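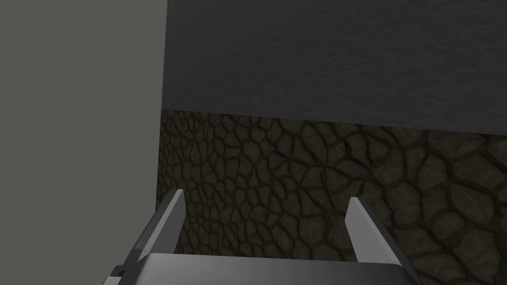
Prurkell Portable Speed Display Sign

Search products Search

The Prurkell is a portable sign which shows drivers their own speed when they come near to roadworks. It is made for short works, where a fixed sign would take too long to put up, and for village roads where the council wants to try a sign in several places before it decides.

How it works

A small radar in the top of the sign measures each vehicle that comes towards it. The speed appears in amber figures. If the driver is over the limit you have set, the figures change to red and the words SLOW DOWN come under them. When the vehicle has passed, the sign goes dark again. This saves the battery, and drivers take more notice of a sign which lights up for them than of one which is always lit.

The Prurkell does not take pictures and does not read number plates. It cannot be used for giving fines. It stores the time and the speed of each vehicle, and you can copy this record to a computer with the cable supplied.

Technical details

Range of radar: 175 metres on a straight road
Highest speed shown: 80 mph
Weight without battery: 19 kg
Memory: 2000 vehicles, after which the oldest records are written over
Power: one rechargeable battery, or solar panel (sold separately)
Limits that can be set: 20, 30, 40, 50 and 60 mph

Please note that the range becomes shorter in heavy rain, and also on a bend. On a road with many bends we advise you to place the sign after the last bend and before the first cones.

Choosing the stand

The sign is sold without a stand. There are two to choose from.

The Graveo is a folding frame with four feet, each of which takes a sandbag. It fits in the back of a small van. Most road gangs choose this one. Sandbags are not included.

The Vlachou is a clamp for posts and lamp columns. You need the permission of the owner of the column before you fix anything to it, and this permission can take several weeks, so please ask for it early. The clamp is locked with a key and two keys are supplied. If you lose both of them we can send another, but we must have the number which is stamped on the lock.

Both stands hold the sign at the same angle. Do not tilt it by hand, or the speeds will be wrong.

Using the sign in winter

The battery gives less power in cold weather. In December you should expect to change it more often than in summer, and the solar panel alone will not be enough. Keep the spare battery indoors. Wipe salt and dirt from the front with a wet cloth, never with a scraper.

Hire

The sign can be hired by the week from our depot at Prirnholm. The hire price includes the Graveo stand, one spare battery and the charger. You may collect it yourself or we can deliver. For hire and for questions about an order, please ask for Carla Chamoun at the depot. For repairs, write the serial number on your letter; it is on the back of the sign, under the handle.

Signs which come back from hire with mud inside the battery box are charged for cleaning.

Print this page
E-mail this page

Last updated: 4th June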